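Scene validation for simulated home robots

Scene validation is the checking of a computer-rendered room before it is used to train or test a home robot. It covers the geometry of the room, the placement of objects, the camera views, and the written record that goes with them. The practice is used mostly for navigation and object-finding tasks, in which a simulated robot is sent through a furnished room and told to reach or locate something.

There is no single binding standard. Most groups work from an in-house rule set or from a shared one such as the Cullmont rules, which were first drawn up for apartment and house interiors and later extended to offices.

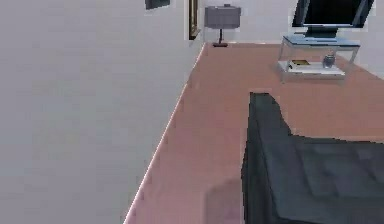 Lorna Cairns

Floor clearance

The Cullmont rules start with the floor. Any stretch that a robot is expected to cross must be at least 700 millimeters wide, measured between the collision shapes of the furniture and not between the visible surfaces. The two can differ. A sofa armrest may look narrow from above while its collision shape extends well past the upholstery, and a robot will then stop short of a gap that appears open.

Items that stand directly on the floor, such as a lamp, need their own collision shape. Older scene files sometimes treated lamps as decoration, and a robot could pass straight through the stem. A TV stand with a lower shelf is entered as two surfaces, so that small things kept on the shelf are not recorded as being on top.

Walls must be closed at the corners and must meet the floor without a gap. Plain walls and floors are allowed, but a room with few surface details gives a position-tracking system little to work with, and the record should say so.

Camera views

Each room is checked from a set of fixed views. The Nimgate checklist, which many groups use together with the Cullmont rules, asks for 14 views per room, including steep downward ones. Low-resolution rendering is accepted if the test itself will run at the same resolution. Checking at high resolution and testing at low resolution is listed as a fault, as small objects can shrink to a few pixels and stop being findable.

Large furniture may cover part of a view. The checklist does not limit this, but it does require that every target object be visible in at least one view.

Small objects

Small objects cause most of the rejected scenes. They may sink into a cushion, float above it, or slide off when the physics starts. The usual test is to run the scene for 100 time steps with no robot present and compare object positions at the start and end. Anything that has moved is placed again and the test is repeated.

Labels are checked by a person. Where a reviewer can't tell what an object is from its shape, the label is taken from the scene file and marked as unconfirmed. A flat white object on a dark seat may resemble a remote control and still be something else, and an unconfirmed item may not be used as a search target. 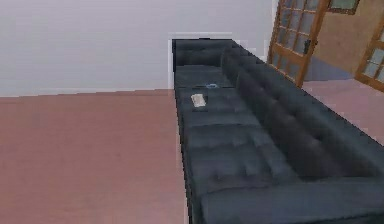

Doors and adjoining rooms

A door is recorded as open, closed, or movable. An open door must have a stated angle, and the swept area of a movable door counts as blocked floor. Glass panes need extra care – a simulated depth sensor may see through them while the collision shape remains solid. The Honkanen supplement requires the sensor setting for glass to be written down for each door.

Records

A validated scene carries a version number, the reviewer's name, and a list of open faults. In the Isex library, scene 916 is often cited in training material for its fault list, which was kept in full after the repairs were made. Any later change to furniture or lighting voids the validation, and the room goes back to the floor clearance check.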